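Small parts, kept tidy – speaker notes

Opening (keep it quick, they'll have just had tea)

Hello, thanks for staying on. I'm going to talk about trays, bins and green push buttons, and I promise I'll be done in 27 minutes. Izzati Halim was going to do this slot with me but she's got the other room, so if the sums on slide 11 look wrong, please shout at her afterwards!

Start with the Nasution story. We had seven drawers of switches and every drawer said "misc". Pause for the laugh. Then say that I was the one who wrote the labels.

Click. 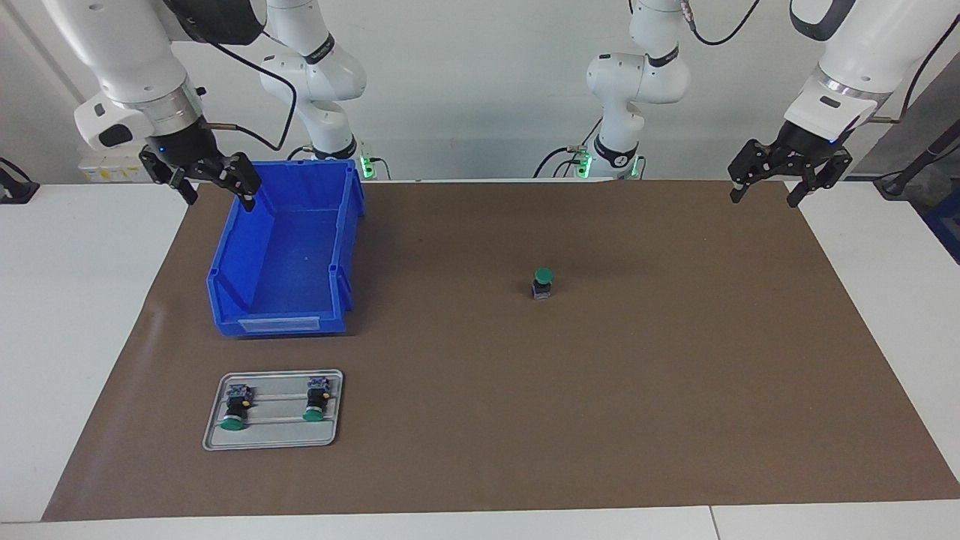
Slide 5. Bin, tray, mat and green push buttons.

Talk about the mat first, as people always skip it. A plain brown mat on a white table gives you an edge to work to, and a bright green cap shows up on it beautifully. I used to put everything straight on the bare bench at Jelley and I lost more little screws than I'd like to admit.

Then the tray. Raised rim, rounded corners, lovely thing. If a part rolls, it rolls as far as the rim and stops there. Ask who's got one at home (usually someone has a baking tin doing the same job, and that's fine by me).
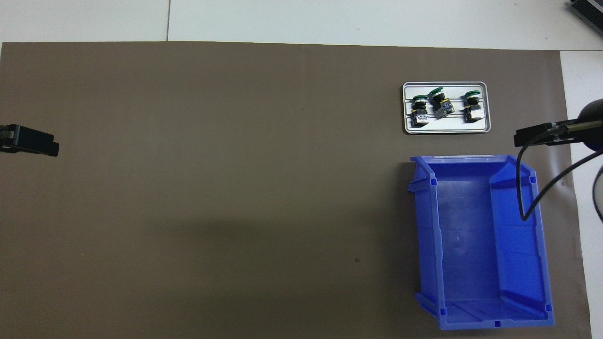 So, where does the tray go? I like the tray and the bin close together, close enough that you don't have to stretch. Emanuel Barbu likes his bin right over on the other side of the bench and we've argued about it since Pundier. Let the room argue too if there's time – it wakes them up.

Mention the open front on the bins. You can look straight in without picking anything up, and the low lip has a place for a label. Write the label BEFORE you fill the bin. Look sheepish here.

Click on.

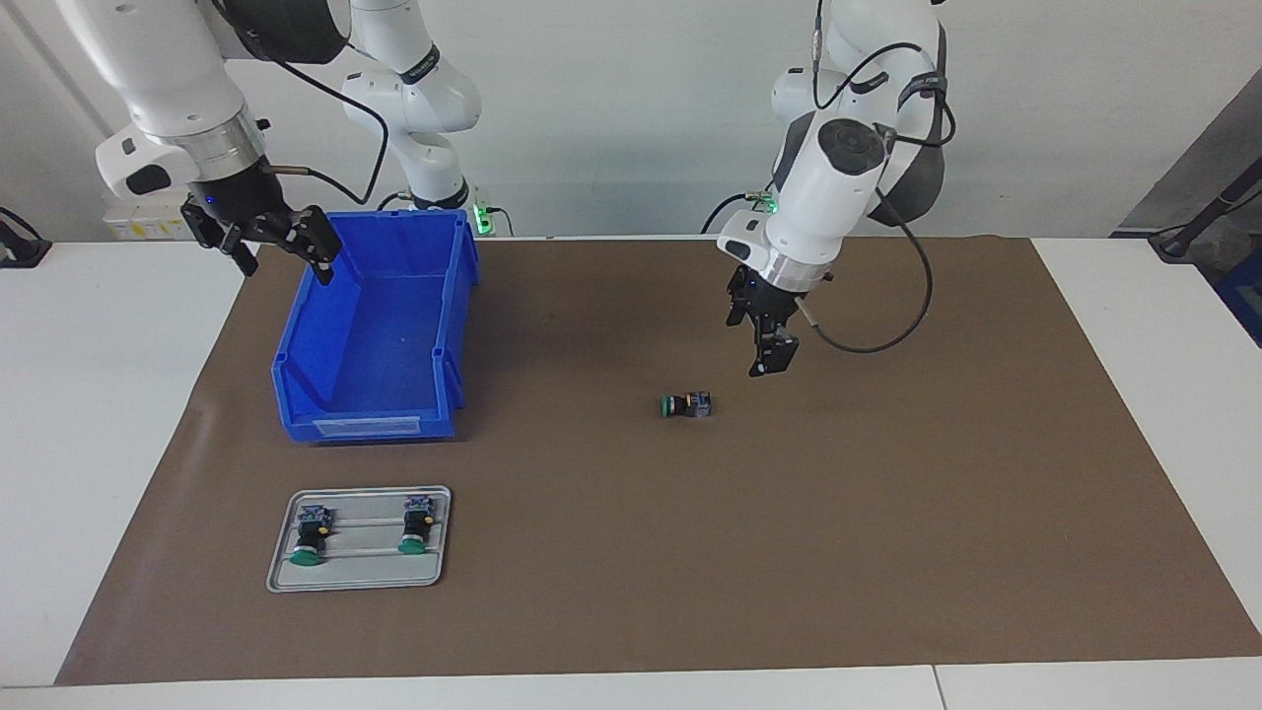
Two switches upright in the tray, one on its side on the mat.

Bit about standing parts up. A push button on its side has the cap pointing one way and the contact block the other, and you end up turning it over in your fingers before you know what you've got. Upright, you see the cap and you're away. Pass the sample switch round now, and remember to get it back this time.
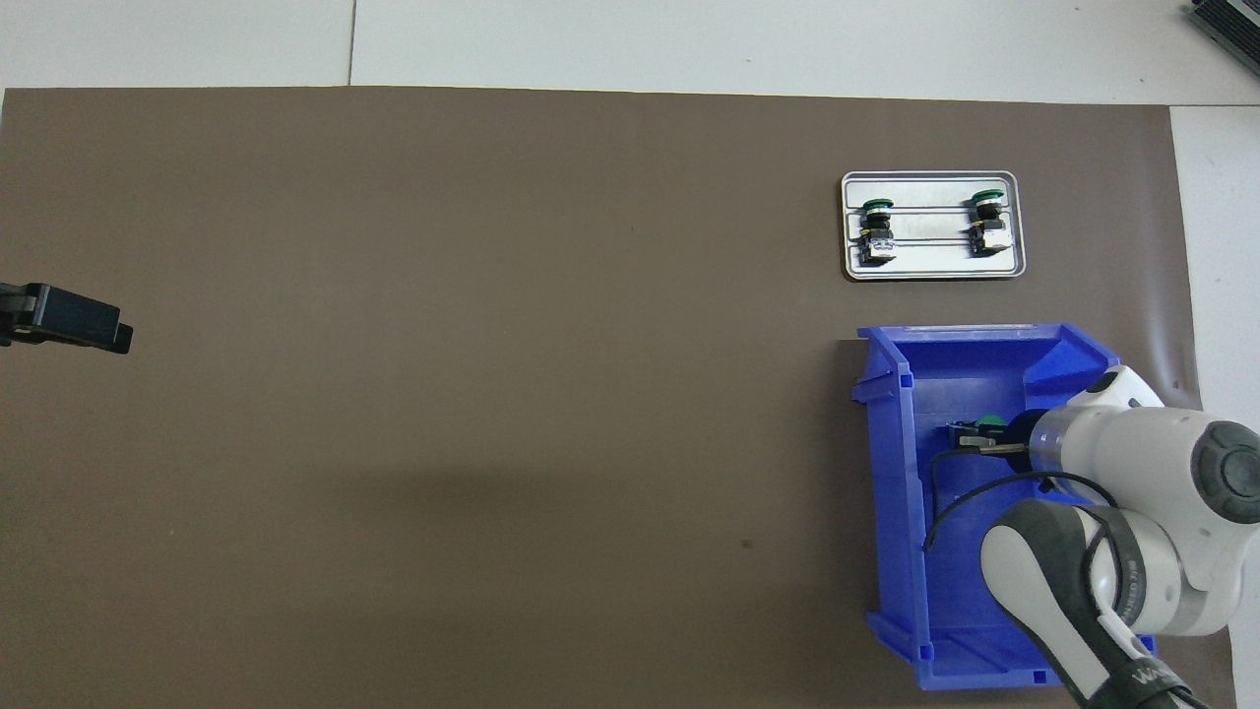 Next, the empty bin question, which came up when I gave this at Kenesance in October. Do you leave an empty one out on the bench? I do. I want it there before I start, or the first few bits go in my pocket and then through the wash.

Last thing, ask everyone to choose one drawer at work and sort it before lunch tomorrow. Then questions. Izzati has the handouts, by the door.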